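How to get to the footy at Vultstead without a car (and still see the kick-off)
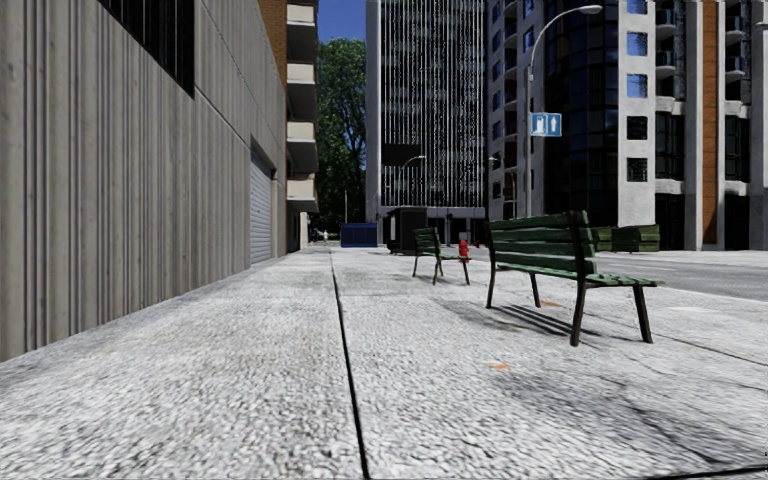 A wide grey footpath heading towards a row of city buildings.

I've been going to games at Vultstead for years now and I drove to nearly all of them until last season, when I spent the whole first quarter crawling around the back streets looking for a park. I heard two goals on the radio and saw neither. Since then I've gone by bus and on foot, and I've got it down to a routine that works pretty well, so I'm writing it out for anyone who's in the same boat.

Updated 12/08/2018 with the new bus numbers.

What you'll need

Your ticket or membership card, a charged phone, a travel card with enough on it for both trips, and shoes you can walk in. Bring a rain jacket too if it's July or anywhere near it. The cheap seats on the outer side have no roof and the wind comes straight across the ground.

Step 1: Sort your ticket out the night before

I buy mine online and take a screenshot of the barcode. Don't count on loading it at the gate, because once the crowd builds up the phone signal goes to mush. If you're a member, check that your card is in your wallet and not in the pocket of last week's jacket (yes, I've done it, and yes, I had to go all the way home).

Step 2: Catch the 112 from Ordale

The 112 leaves from the main stop at Ordale, on the shops side of the road. Aim for the one that gets you in an hour before the bounce. The one after it is always packed to the doors and sometimes sails straight past the later stops, which is a horrible thing to watch from a bus shelter in your scarf!

If you're coming from the other direction you want the 315 instead. It takes longer and goes round by the hospital, but you'll nearly always get a seat.

Step 3: Get off one stop early

This is my favourite bit. Everybody stays on until the ground, and the last stretch is a car park on match days. Hop off at Giraldo Street and walk the rest. It takes me 10 minutes at an easy pace and I've often beaten my own bus there. There's a bakery on the corner too, and a pie from there costs a lot less than one inside the gates.

Step 4: Pick the right gate

Most people pile into the main gate next to the ticket office. Keep walking around the fence to the Flistel end, where the queue is usually half as long. They'll check bags at both, so leave the glass bottles and the big esky at home. Small soft bags have always been fine for me.

Step 5: Find your spot

General admission fills from the middle of the wing outwards. If you're in by the time the reserves are finishing up you can still get a decent seat near the half-forward line. With kids I'd go behind the goals – they love it when the ball comes over the fence.

Step 6: Getting home

You've got two choices. You can bolt on the siren and try for the first bus, or you can hang around for 30 minutes and let the crowd clear. I used to bolt. Now I have a kick on the oval if they've opened it up, grab a cup of tea and wander back to Giraldo Street, where the bus comes through with a bit of room on it.

For night games, look up the last 315 before you leave home. It finishes earlier than the 112, and a taxi from Vultstead after a close one can be a very long wait.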